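About Jestora

Jestora is a shared workshop in Diltside. We build small robot arms for ordinary kitchens, mostly in the evenings. Anqi Tian started the first one at home, and it moved here in July when it outgrew her spare room.

Every job is tried in simulation first. The shelf test has a roll and a bottle on the lower shelf of a blue unit above a sink, and we have run it 3,000 times.

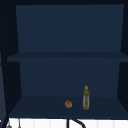

Teodor Bratu

The arm we are building now is called Lidano. Its parts have cost £347 so far — the motors were most of that. Members pay £124 a year and get a key, a bench and use of the printers. Write to us if you would like to visit.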